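Chapter 4
Soft Objects and the Two-Finger Gripper

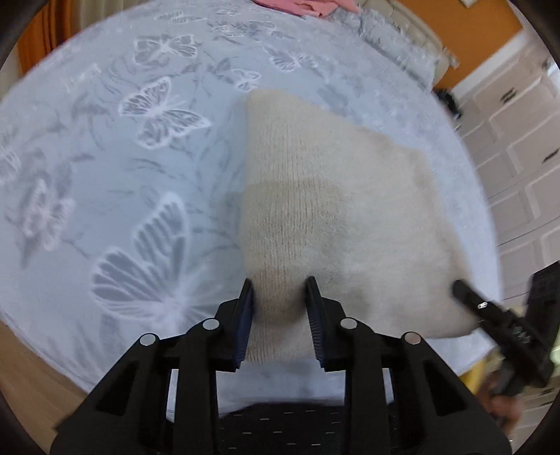

Figure 4.1 A hand-held two-finger gripper pinching the near edge of a knitted cushion. Note the fabric held between the ribbed pads.

In the first three chapters we worked with hard things: blocks, cups, a tin with a lid. A hard thing has one shape, and when the fingers close on it the shape remains. With cloth this is different. The cloth moves away, folds, and comes back in a form which the builder did not plan. In this chapter you will build the pads and the linkage for a gripper that can hold such material, and you will test it by hand before you put any motor on it.

The design we follow is called Marow. It was drawn by Heike Reuter for the shared workshop in Grollby, and all its parts can be made at home with a small saw, a drill and a file. Each finger is a flat plate. Each plate carries a pad with ridges on its inner face. The arms turn on screws, and these screws must be tight enough that the arms do not shake, but loose enough that they turn without force. Most beginners make them too tight.

Look again at Figure 4.1. The cushion is pinched near its edge, and the lower part of it bunches a little between the fingers. This bunching is useful to us. It gives the pads a thicker piece of fabric to press on, and so the grip needs less force than on a flat cloth.

During the tests for this book the gripper was closed on soft objects 1,327 times, and 1,322 of these trials were written down in full. The remaining ones had no note of the pad used and we left them out. In 808 trials the object was knitted. You do not need so many. A notebook page with one evening of trials will already teach you much about your own pads.

Before you begin, you should have ready:

the two finger plates from Chapter 3, with the edges filed
ridged pad material, enough for four pads, as the first pair is often spoiled
pivot screws with lock nuts
one cushion or folded jumper

4.1 Cutting the pads

Measure the inner face of the finger and draw the same length on the back of the pad material. The ridges should run across the direction in which the cloth wants to slip. Cut slowly and from the back side.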